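Projects > Shared workshops > Grallska button cell

Print this page | E-mail this page

Reading time: 3 minutes

The Grallska button cell is a small automation build made by members of the Tranero shared workshop. It pairs a tabletop robot arm with a control box carrying illuminated pushbuttons, and is used to practice pressing tasks at low force. The design was started in January by Tülin Altıntaş and Doğukan Keskin. Later changes to the control software were made by Ashley Pearce.

Control box

The target is a light gray electrical enclosure with a screwed-down lid. Two pushbuttons are set next to each other in the front face, one with a red lens and one with a cream cap. Both have chrome bezels. The lamp in the red button is switched independently of its contact, so the button can be lit before, during or after a press. A black wire and a red wire leave the box at the side and run down to the supply.

The first version used a bare panel without an enclosure. It flexed when a button was pushed off center, and the contact sometimes closed late. Keskin replaced it with the present box after 10 days of use.

Arm and gripper

The arm carries a gripper with black fingers. Pressing is done with a finger, and the gripper does not need to grasp the button. The approach is made along the axis of the button at reduced speed, and the controller ends the stroke when motor current rises above a set limit. An early limit was too low and stopped the arm on the bezel whenever the finger arrived out of line.

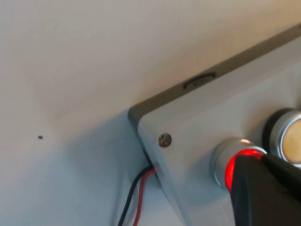
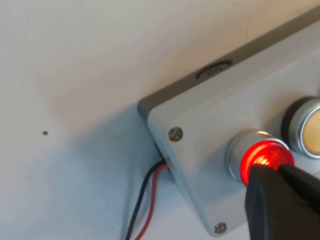 Gripper finger at the red pushbutton, lamp lit.

Positioning

Button positions are stored relative to a corner of the enclosure. After the box is moved, the operator jogs the arm to that corner and saves the new origin. The angle of the box has to be entered by hand. Altıntaş wrote a routine to find the angle from the wrist camera, but reflections on the chrome bezels gave unstable results and the routine is disabled by default.

The finger hides part of the lens from the wrist camera at close range. For this reason the control program does not use the lamp as proof of a press. It reads the button contact through a separate input and records the time at which the contact closes.

Testing

A test run consists of 224 presses on a single button. In the first full run, nearly 3 percent of presses did not close the contact. Most of the misses were traced to play in the finger mount, which was then shimmed. Nermin Bilgin repeated the run with the cream button and logged fewer misses, though the two runs used different current limits and are not directly comparable.

Variants

Tanguy is a version of the same software for a two-button sequence. It adds a short retreat between presses and a timeout on each contact.

See also: Evier (workshop controller board)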